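Looking After a Printed Tablecloth on a Work Table

I have kept a cloth on my work table for as long as I have had a work table, and I get teased for it every time someone new comes through the door. People seem to think a tablecloth is for Sunday dinner and a bare top is for getting things done. Well, I sort buttons on mine, I mend on it, I polish and wrap and label on it, and I would not go back to a bare top for anything! Small things don't skate away from you on cloth, and the table underneath stays as nice as the day you brought it home.

Choosing the pattern is half the fun. I am partial to a light background with leaves in gray and a little orange scattered through, because the gray hides the everyday smudges and the orange keeps it cheerful on a dull afternoon. If you work mostly with dark tools and dark thread, a pale cloth is a kindness to your eyes. Anything long and black shows up on it right away, and you spend far less time patting around for what you just put down.

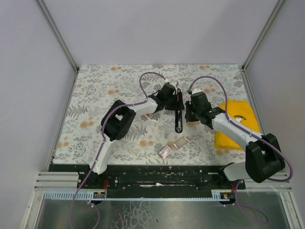 Kátia Macedo wrote in to say that she tried a floral cloth for a whole winter and went back to plain, as she kept losing her pins among the petals. She now lays a plain napkin over one corner and does all her pinning there, and keeps the flowers for the rest of the table.

I think that's a lovely compromise, and I have been doing it myself since May. A napkin washes so easily, too, and you can carry the whole lot to the windowsill if the doorbell rings.

Now, about keeping the cloth flat. Cut it (or fold it under) so it hangs over by 3 inches or so, no more, or you will catch it with your elbow and pull everything into your lap. Iron it on the back while it is still a touch damp. If it creeps, put a piece of rubbery shelf liner underneath at each of the 4 corners. I have tried tape and I have tried clips, and the tape left a gummy line that took me most of an evening and a good deal of vegetable oil to get off.

Spills want blotting straight away, working from the outside in, with cold water and a drop of dish soap. Keep a cloth for that job right there on the table, folded, over at the side of your working hand. Pick a loud color. Mine gets used for everything, and I still find it in a second.

And please do leave the middle clear when you stop for the day. Little packets and shiny bits can sit along the front edge where you'll see them in the morning, but the middle is for working.

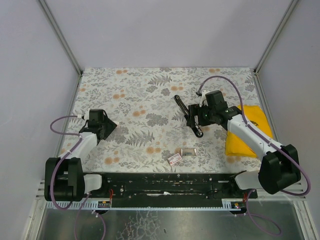
Yellow cloth to the right, small things up front.

Wash the tablecloth cool, shake it out hard before you hang it, and turn it end for end when it goes back on so the same spot doesn't take all the wear. I have had 6 good years out of my oldest one, and it's only now going thin near the hem.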